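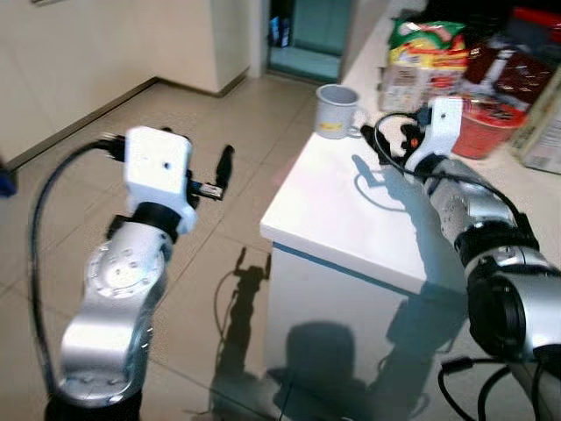

Wundon 2: we ran it on the kitchen task, and we have questions

Regular readers will remember that when Brornus put out the first Wundon we were lukewarm. The pitch was one piece of software that looks, plans and moves both arms, with no hand-written steps in between. What we got was a decent motion planner with a lot of hand-written steps in between, most of them ours by the end of the first month. Version 2 arrived in April with a longer set of release notes and a much bigger claim: Wundon now "understands cluttered surfaces". Several of you wrote in asking whether it does. We've had it running for long enough to give a partial answer.

The task is the one we always use. Drive up to the white table, pick the item named in the request, put it down on the near half without knocking anything over. The items are ordinary shopping and they stay pushed back towards the wall, where people tend to leave shopping. The mug stands apart from them. It sounds dull and it is, and plenty of software that looks good in a launch video has come unstuck on it.

What Brornus says has changed

There are three parts to Wundon. The perception part, which Brornus calls Sonine and also sells separately, takes the head and wrist cameras and turns them into a list of objects with a rough shape for each. The planner takes that list and works out where the arms should go. The controller takes the plan and sends joint commands. In the old version each part handed its answer to the next one and then forgot about it. If Sonine decided there were two mugs, the planner believed in two mugs until the arm got there.

In the new one the parts are supposed to talk back. The planner can ask Sonine for another look from a better angle, and the controller can tell the planner that the arm isn't where it ought to be. Brornus also says a full replan now takes some 28 milliseconds, quick enough to do it while the arm is moving. I'll come back to that number.

Talking back is the right idea. People have been doing it in their own code for years, usually badly, and I would be glad to delete mine. My trouble is with the phrase "understands cluttered surfaces". The release notes use it often and never say what it would look like if the software didn't.

The numbers, such as they are

Brornus published a results page with the release. It lists 2847 attempts at picking from a crowded table, and the headline success rate is taken from 1751 of them. The rest are described as "not scored". I wrote to ask what made an attempt not scored. The reply was polite and said that runs were left out where the starting conditions were not met.

Fair enough, up to a point. If a person knocks the table halfway through, you throw the run away. But that is a lot of runs to throw away, and "starting conditions" could cover nearly anything, including the software failing to find the object in the first place. If Sonine can't see the thing, and that counts as the run never having begun, then the headline figure tells us how well the arm moves once the hard part is over. I asked whether that was the case. I haven't had an answer to that one.

Rocío Betancur, who looks after perception on our side, thinks I'm being unkind. Her view is that everyone trims their results and Brornus at least printed both totals, so that a reader with a suspicious mind could compare them. I take the point. I'd still like the reasons listed, with a count beside each.

Shadows, again

On to our own table. The top is glossy and white, and the arms throw clear shadows on it. From the wrist camera you get the two black fingers coming in at the bottom of the view and, between them, a soft grey shape on the white surface with a rounded end like a fingertip. Any person can see what it is. The old Sonine regularly listed it as an object, and the planner would then very carefully steer round it, which meant the gripper could never close on anything it was casting a shadow near.

I expected the same again. It's better. The shadow still appears in the object list from time to time, usually when the arm has paused, but it drops out once the arm moves, because the shape moves too and Sonine now checks for that. Rocío was pleased. I was too, for most of an afternoon, until we slowed the arms down for a session with visitors in the room and the shadow came straight back. At low speed it hardly shifts from one picture to the next and the check lets it through. There is a setting for this, deep in the configuration file, with no comment beside it. Turn it up and the shadow goes. Turn it up too far and the mug goes as well.

So the trick is a motion test with a threshold. I have nothing against motion tests with thresholds. I'd call it that on the box.

Soft things, shiny things

The other half of "cluttered" is what the clutter is made of. A mug is kind to a planner: it has a rim, a handle and a definite outside. The noodle multipack is soft plastic and gives when it's pushed. The dark red bag is crumpled and glossy, with a silver strip down the middle, and what the camera makes of it changes with every small turn of the wrist. In front of it is a red-orange tub, close enough in colour that the edge between the two is a matter of opinion.

Sonine's opinion, for us, was that they were one object. It drew a single shape round the tub and the lower part of the bag and offered the planner a grasp somewhere in the join. This is where the second look is meant to help. The planner did ask for one, I'll give it that; the request is there in the log. Sonine looked again from slightly further over, came back with the same answer, and gave it a higher confidence than before. Two looks at the same mistake had been counted as agreement.

We had better luck asking for the pale paper package at the right-hand end. It stands upright, it has flat faces, and it's covered in printing, so there's plenty for the software to hold on to. I suspect a good share of those 1751 runs involved boxes and stiff bags. The results page has no breakdown by item. It should.

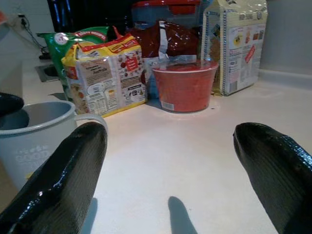
About those 28 milliseconds

Rigoberto Correa does our control work and has little patience for timing claims. He put his own clock around the replan call and found that Brornus's number is honest for what it covers. The trouble is what it covers. The clock starts when the planner has a fresh object list and stops when it has a path. Getting the fresh list takes far longer than that, and checking the path against both arms and their cables is done afterwards, in a separate step which isn't in the figure.

The cables matter more than you'd think from reading planner papers. Ours loop out from the top of each gripper housing and run back down the arm, and they don't always follow where the joints go. Wundon models each cable as a fat tube fixed to the links. That is safe in most poses and wrong in a few, mainly when the wrist is rolled a long way over. Rigoberto's wrapper, which everybody here simply calls Correa after its author, pads the tube in those poses and refuses the path if the two arms come near each other. We had hoped to retire it with this version. It stays.

He also found that when the controller reports an arm lagging behind its plan, the planner sometimes answers with a path that begins where the arm should have been. The controller then hurries to catch up before starting the new path. You see it as a small twitch. With nothing in the hand it's ugly. With a full mug I wouldn't care to try it. We've sent Brornus a log and a short script that brings it on, and they have confirmed they can see it on their side.

What we like

I don't want to leave the impression that it's all bad. The logging is a large step up. Each replan is saved with the reason that caused it, in plain words, and you can step through a run and see which part asked which other part for what. Most of the complaints above came out of an hour or two with that log. In the old version we'd have spent a week on them and blamed our own code.

Installation was painless apart from one library that had to be held back a version. The old configuration files still load. Stopping an arm in mid-move now works first time and leaves it in a sensible state, and I would have paid for that on its own.

Should you move to it?

If you're already on Wundon and you have your own safety checks around it, yes, for the logs and the stop behaviour. Keep the checks. If you're choosing something new and your objects are stiff, well apart and on a matt surface, it will probably do nicely, though so would several cheaper things. If your shopping looks like ours, I'd wait for a point release and ask Brornus the same question I did about the unscored runs. More people asking might help.

Rocío is going to try Sonine by itself with a different planner, to see how much of the tub-and-bag problem belongs to it. She has the robot on Saturday. We'll also rerun the whole set with a cloth over the table top, which a reader suggested last time and which I was rude about. If you have your own results with crumpled packaging, good or bad, send them in, with the runs you threw away included.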